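第4章　コーナーに立つ人たち　セコンドの仕事を読み解く

ボクシングの試合を見に行くと、どうしても目はリングの中央で打ち合う二人に吸い寄せられます。高い切符を買ったのですから、それはもう当然のことで、私も若いころはラウンドの合間になると決まって売店に走っていました。ところが、あるとき売店の列があまりに長くて席に戻り、仕方なく青コーナーをぼんやり眺めていたら、そこで交わされているやりとりが面白くて、それ以来、一分間の休憩こそ席を立てない時間になってしまったのです。

本章では、そのコーナーにいる人たち、つまりセコンドを取り上げます。前章までに構え、足の運び、距離の取り方を学んできた皆さんには、少し寄り道のように思えるかもしれません。けれども、選手が自分の試合を外から見ることはできませんから、誰かが代わりに見て、短い言葉にして渡してやらなくてはならないわけです。この「見て、選んで、渡す」という三つの動作が、これからの各節を通じて何度も出てきます。

私が長く世話になったワーキックのジムに、フィンバー・フェランという指導者がいました。声が小さい人で、初めて会ったときは、これで歓声の中の選手に届くのだろうかと心配したものです。ところが本番になると、フェランは椅子に座った選手の正面にしゃがみ、呼吸が落ち着くまで何も言わずに待ちます。待って、待って、見ているこちらがはらはらしてきたころに、ようやく一言か二言だけ口にするのでした。
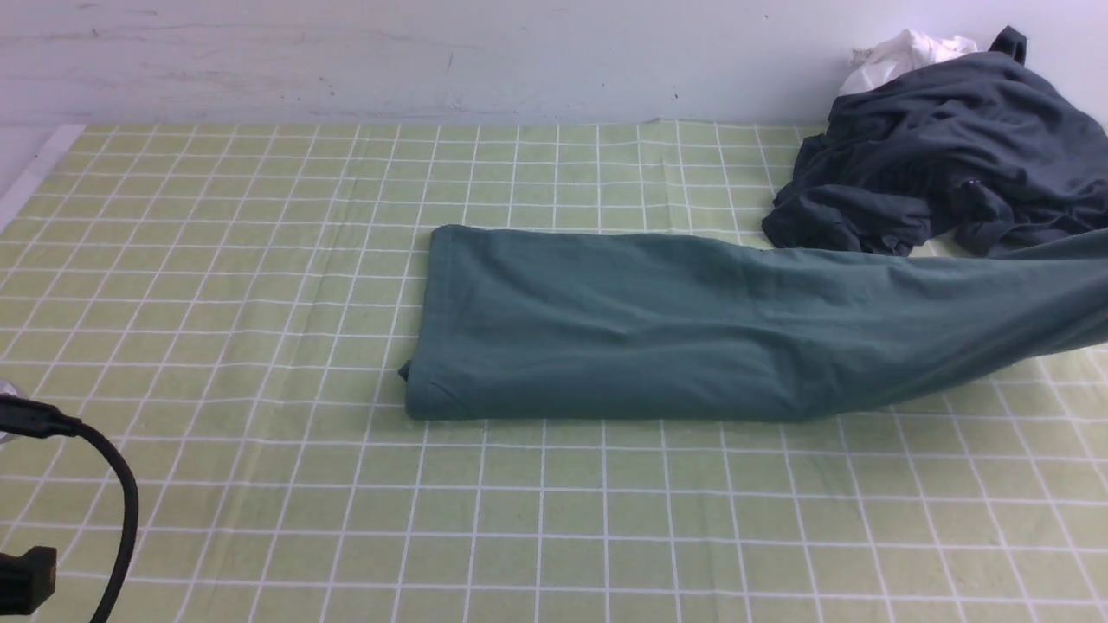
あの沈黙の意味がわかるまでに、私はずいぶんかかりました。打ち合った直後の選手の耳には、言葉はほとんど入っていきません。先に話し始めてしまうと、大事なことを一番聞こえない時間に使ってしまいます。フェランは練習のときから同じことをしていて、ミット打ちの後でも、息が整わないうちは決して直しを入れませんでした。もっとも、練習後のお茶の時間になると打って変わってよくしゃべる人で、帰りのバスを逃したことも一度や二度ではないのですけれど。

フェランのもとで育った蕭明德（Ming-te Hsiao）の試合を、本章の教材として使います。相手はマケロの選手で、会場はゼルナーノの古い体育館、1月の寒い晩でした。蕭は前半、左を出した後に右の拳が下がる癖を突かれ、苦しい立ち上がりになります。第2ラウンドが終わったとき、フェランが伝えたのは「右手は頬に」というたったこれだけでした。足のことも、相手の疲れのことも、言いたいことは山ほどあったはずですが、それらは次の休憩まで胸にしまっておいたのだそうです。

ここで、どの助言を先に渡すかという問題が出てきます。詳しくは4.2節で扱いますが、まずは次の区別を頭に入れておいてください。今すぐ直さないと危ないこと、直せば有利になること、そして試合が終わってから話せばよいこと。初心者のセコンドは、この三番目をつい口にしてしまいます。私も何度もやりました。選手がうんざりした顔で立ち上がっていく背中を、今でもよく覚えています。

なお、休憩の長さやコーナーに入れる人数、使ってよい道具などは、大会や団体によって定めが異なります。実際にコーナーに入る方は、必ずその大会の規則に目を通してください。

この章で学ぶこと
・ラウンド間の一分をどう配分するか
・助言の優先順位のつけ方
・選手の呼吸と表情の読み取り方
・棄権を申し出る判断と、そのための事前の話し合い

始める前に
手元に試合の録画があれば、音を消して1ラウンドだけ見て、休憩で選手に伝えたいことを思いつくままに書き出してみてください。書けたら、そのうち一つだけを残して、あとは線で消します。どれを残したかは、章の終わりでもう一度使いますので、ノートは捨てずに取っておいてください。

4.1　最初の十秒

選手がコーナーに戻ってきたとき、セコンドがまず行うのは椅子を出すことです。あまりに当たり前で教科書に書くのも気が引けるのですが、この椅子の出し方ひとつにも、慣れた人とそうでない人の差がはっきり出ます。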